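Niluta Adds Heavier Winter Weight to Gemia Comforter Line

New fill weight ships to retailers in December; stitch spacing and shell fabric revised

Niluta, a maker of bedding for home use, has added a winter weight to its Gemia line of machine-washable comforters. The product will ship to retailers in December in twin, full/queen and king sizes. The existing all-season weight stays in production and its price does not change.

The Gemia winter weight uses a hollow polyester fiber fill in a woven cotton shell with a thread count of 172. The shell is made at the Brurkard mill, which has supplied the line from its start. The fill is laid in as a continuous batt and held with box stitching. In the all-season weight the boxes are larger and the fill is free to move a short distance within each box. In the winter weight the boxes have been made smaller so that the heavier fill does not gather at the lower end after washing.

"Fill shift was the main complaint we received on earlier heavy samples," said Despina Matei, product manager for bedding at Niluta. "The first samples had the all-season stitch pattern with more fiber in it. They were warm enough when new, and had thin spots along the top edge after a few washes. We changed the pattern before we changed anything else."

Samples were put through 20 wash and dry cycles at the Lambrakis textile laboratory. After the last cycle, the thickness of each sample was measured at the center, at the four corners and at the midpoint of each side. The acceptance limit set by Niluta was a loss of no more than 30 percent at any point. All samples of the final stitch pattern met the limit. Two samples of an earlier pattern did not, and that pattern was dropped.

The edge has also been changed. The all-season weight has a turned edge with a single row of stitching. The winter weight has a separate bound edge with two rows. Corner loops are sewn into the binding on all sizes and fit the ties in standard duvet covers.

Care instructions are printed on a sewn-in label. The comforter should be washed in warm water on a gentle cycle and dried on low heat. A front-loading washer is advised for the king size. Fabric softener should not be used, as it coats the fiber and reduces loft. The comforter should be fully dry before it is stored.

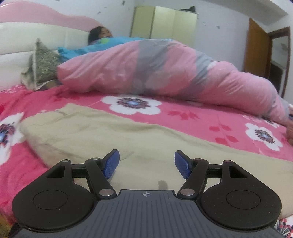

Niluta has also revised its size chart. The earlier chart listed finished dimensions only. The new chart adds the side drop for mattresses of different depths, which lets a buyer compare the full/queen and king sizes on the same bed. Customers with deep mattresses had often ordered the smaller size and returned it.

"A comforter that covers the mattress may still be too narrow for two people," said Florin Nedelcu, who manages sizing and patterns at the company. "The side drop is the number to look at. We should have printed it earlier."

The revised chart applies to both weights and will be packed with all new stock. Retailers holding all-season stock with the earlier chart may request replacement inserts at no charge. Item numbers for the all-season weight remain the same.

The Gemia winter weight carries a 2-year warranty against seam failure and fill shift under normal home use. Damage from high-heat drying is not covered. Commercial laundering voids the warranty.

Fabric swatches and stitch samples are available to trade buyers on request. Opening orders are accepted through the Niluta trade desk, and mixed cartons of both weights are permitted in twin and full/queen. King size ships one per carton.

About Niluta
Niluta designs and sells comforters, mattress pads and pillow protectors for the home. Its products are sold through independent bedding stores and by mail order.

Media contact: Niluta Press Office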